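18/07/2020

I've been meaning to write about the plates for weeks now, and since the kitchen is finally in a state where I can sit down in it with a cup of tea, today is the day. (The laundry can wait. It has been waiting very patiently.)

Longtime readers may remember that we moved to Bustos in January with all of our good intentions and none of our dishes. I had given the old white set away before the move, quite cheerfully, on the theory that we'd pick out something new together once we were settled. Then settling took longer than planned, and for quite a while we ate off two soup bowls, a cutting board and the lid of a cake tin. I don't recommend the cake tin lid for anything with gravy.

I looked at a lot of plates. There was a beautiful stoneware set in the window at Jultura that I visited so often I think they were beginning to worry about me, but it was heavy as a paving stone and I know how I am with heavy things and wet hands. What I wanted was something cheerful and light that could be dropped in the sink on a tired evening without anybody crying. And I wanted colors! I grew up with a cupboard of mismatched plates, and half the fun of supper was finding out which one you'd been given.

So we ended up with a mixed stack: pink, mint green, a couple of blues, a purple so dark I still call it black when I'm not thinking, and some beige ones to calm the rest of them down. I found them at Stodeck, down at the back past the garden hoses, and I was so pleased I forgot to buy the light bulbs I'd gone in for.

The next trouble was where to put them. Our kitchen has one decent cupboard, and its shelf is set at exactly the wrong height, so a flat stack of plates means lifting the whole lot every time you want the one on the bottom. And of course it is always the one on the bottom. I tried a basket. I tried splitting them into two piles, which only gave me two wrong plates to move instead of one. In the end I got out the old wire rack, which I'd been using for pot lids, and stood them all up on their edges on the white table by the wall. Why I didn't do that in the first place I couldn't tell you.

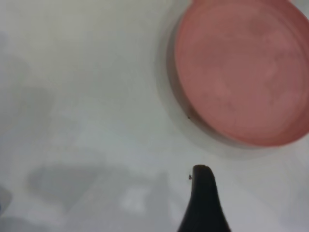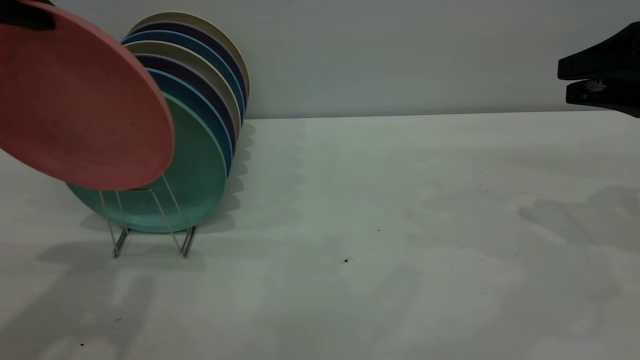
The pink one on the white table, and the pink one again at the front of the rack with the others fanned out behind it.

I love them like this. You can get hold of any plate by its rim and the rest stay where they are, more or less, and from my chair it looks like somebody left a paint chart out. I did go through a phase of trying to arrange them properly, light to dark, then dark to light, then blues together, and I have now given that up. They go back in whatever order they get washed in, and it's prettier for it, if you ask me. The mint green in front of the blue is my favorite combination, and I'd never have picked it on purpose.

The pink is my favorite single plate, though it is also the one that shows the most. Tomato, mainly. I've read all sorts of advice about this, and what works best in my kitchen is a spoonful of baking soda mixed with a little water into a paste, smeared on and left while I do everything else, then rubbed off with a soft cloth. Please don't use the green side of the sponge on plates you're fond of. I learned that one on a mixing bowl years ago and it has never forgiven me.

A few of you asked last time about drying. I used to dry everything by hand because my mother did, and I'd have felt lazy leaving it. Standing plates up has cured me. I tip off the big drips, set them in with a bit of space between, and put an old tea towel underneath if it's been a big wash. Then I go and water the beans. I do wipe the wires down once in a while, particularly down by the feet, where hard water likes to leave its little chalky rings.

The table wants a wipe more often than I give it, too. White seemed like such a fresh idea when we bought it, and it is lovely in the afternoon when the light comes across, but every crumb and coffee ground in the county shows up on it. I keep a cloth on the hook now and have a quick go whenever I pass.

Next up is the cupboard itself, which is standing half empty with that silly shelf still in it. I've had a quote from Jornerora for moving the shelf down and adding a second one, and I'm trying to decide whether to say yes or borrow a drill and have a go myself. If any of you have done it in an older kitchen, tell me how you got on, and whether the wall came with you. I'll leave the comments open, and I promise to answer them all once I've dealt with that laundry.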